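Plullelport Notes
Home » Shop floor » The folding cell, again
Posted 11th November
Filed under: grippers, complaints

I have been looking after the folding cell for long enough to distrust anyone who calls it low maintenance. Prokilura sold it to us with that phrase in the brochure, and the brochure is still pinned over the bench, where Radomir Gashi has drawn a question mark next to it.

What the cell wants, mostly, is fingers. The arm itself has given us very little grief. The fingers are another matter. They close on cloth all day, and every so often they miss the cloth and close on the table, and the tips pay for it. The manual says to inspect them every 700 cycles. I have no idea where that number came from. I asked, and Mélanie Lavoie at the supplier sent me a very polite email with the same number in it.

So we do it our own way. At the start of a shift I wipe both fingers with a dry cloth, run a fingernail down the inside faces and feel for a catch. Then I close them on a strip of thin paper and pull. If the paper slides out at one end and holds at the other, the pair is out of line and I loosen the 2 screws on the mount, square it up and try again. It takes me less time than logging in to the maintenance screen.

Hok-lam Poon thinks the paper test is superstition. He would like us to trust the grip force reading. I would like to as well, but I watched that reading sit at a steady 70 percent through a whole afternoon of dropped sleeves, so he can keep his reading and I'll keep my paper.

The wrist camera is the other thing. Lint gets everywhere, and the lens collects it. Yiran Feng wrote a calibration routine that takes 20 minutes and wants a bare table, which means clearing away whatever we were halfway through. The routine is fine, I think. I'm less sure we need it as often as the software nags us to run it. Twice now it has asked right after a finger change, and both times the new numbers came out the same as the old ones.

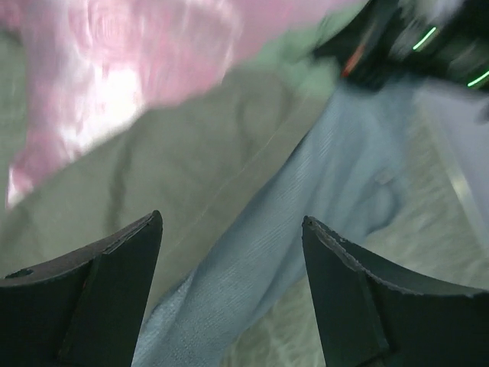

Can you keep running with a chipped finger edge?

For a while, provided the damage stays clear of the gripping face and doesn't snag the cloth. Try it on a rag first and swap the finger if it pulls a single thread.

Josée Hawthorne has been asking about the coated fingers from Limsakul, which are supposed to last longer. Longer than what, the sales sheet doesn't say. I've agreed to try one pair in December, with the paper test before and after and the results written on the wall chart where Hok-lam can argue with them. Until then there's a bag of the ordinary ones in the second drawer, and whoever took the small hex key, please put it back.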